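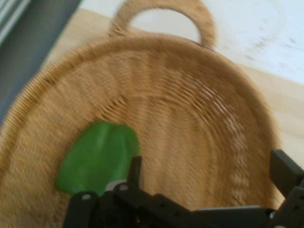
Jarkuvberg, im Juni

# Teleoperierte Demos: Handgelenkkamera verwischt, Policy greift neben das Objekt

**wetbridge_nord**

Ich nehme Demonstrationen per Fernsteuerung auf (Leader-Arm, Follower mit Parallelgreifer, Kamera am Handgelenk). Aufgabe: ein grünes Objekt aus einem Weidenkorb mit Bügelhenkel greifen und daneben auf dem Tisch ablegen. Ein typisches Bild aus der Annäherung steht oben. Das Geflecht zieht Streifen, der linke Finger steht schon neben dem Objekt.

Stand der Dinge:

- 1.098 Episoden aufgenommen, nach Durchsicht 1.000 behalten
- Bildrate 25 fps, Belichtung auf Automatik
- Aufzeichnung und Wiedergabe mit Gulent, Training mit Vik, beides in Standardeinstellung
- Startpose des Arms fest, Korb von Hand verschoben

Beim autonomen Lauf fährt der Arm sauber über den Korb, taucht zwischen Rand und Henkel ein und schließt dann rechts vom Objekt. Der Versatz beträgt ungefähr 4 cm und geht fast immer in dieselbe Richtung. Wenn das Objekt in der Korbmitte liegt, klappt es öfter, an der Korbwand so gut wie nie.

Liegt das an der Bewegungsunschärfe? Und muss ich alles neu aufnehmen oder reicht es, die unscharfen Episoden wegzuwerfen? Letzteres wären vermutlich die meisten.

---

**gelenk6**

Unschärfe allein erklärt keinen gerichteten Versatz. Sie macht die Schätzung schlechter, aber sie schiebt sie normalerweise nicht immer zur selben Seite. Ich würde in dieser Reihenfolge prüfen:

1. **Zeitversatz zwischen Bild und Aktion.** Eine Episode in Gulent öffnen und den Moment suchen, in dem sich die Finger im Bild zu schließen beginnen. Dann die aufgezeichnete Greiferposition danebenlegen, und zwar die gemessene des Followers, nicht den Sollwert vom Leader. Bei 25 fps sind es 40 ms pro Bild. Drei Bilder Verzug sind bei zügiger Anfahrt schon ein Zentimeter oder mehr.
2. **Anfahrrichtung.** Wenn du beim Vormachen immer von derselben Seite in den Korb gehst, wirkt jeder Verzug auch immer in dieselbe Richtung. Das würde zu deinem Fehlerbild passen.
3. **Belichtung.** Automatik abschalten. Feste, kurze Belichtungszeit, dafür mehr Licht auf den Tisch. Im Bild oben ist die weiße Fläche hinter dem Korb ziemlich ausgewaschen. Je nachdem, wie viel davon durch den Henkel zu sehen ist, regelt die Automatik anders und das Grün ändert sich mit.

Neu aufnehmen würde ich erst einmal nichts. Ein konstanter Verzug lässt sich nachträglich herausrechnen: Aktionen gegen die Bilder verschieben, neu exportieren, neu trainieren. Schwankt der Verzug innerhalb einer Episode, hilft das nicht - dann fehlen brauchbare Zeitstempel, und das muss vor der nächsten Aufnahme behoben werden.

Zum Aussortieren: unscharfe Bilder in der Anfahrt sind harmlos, solange sie im Betrieb auch so aussehen. Kritisch ist das letzte Stück vor dem Schließen. Dort beim Vormachen langsamer werden und kurz stehen bleiben, aber nicht sekundenlang, sonst lernt die Policy das Warten mit.

---

**tcp_offset**

Bei uns war es die Kamerahalterung. Schraube locker. Nachziehen, neu kalibrieren, fertig.

---

**hallenboden**

Ergänzung zur ersten Antwort: Verteilung der Objektlagen ansehen. Wer das Teil von Hand in den Korb legt, legt es meistens in die Mitte. An der Wand hat die Policy dann kaum Beispiele und zieht zur Mitte. Liegt das Objekt links, sieht das aus wie ein Versatz nach rechts. Test: Objekt an die rechte Wand legen. Kippt der Fehler auf die andere Seite, ist es die Verteilung und kein Zeitproblem.

In dem Fall gezielt Episoden mit Wandlage nachlegen, und dabei auch den Korb drehen. Der Henkel steht sonst immer gleich, und beim ersten verdrehten Korb fährt der Greifer dagegen.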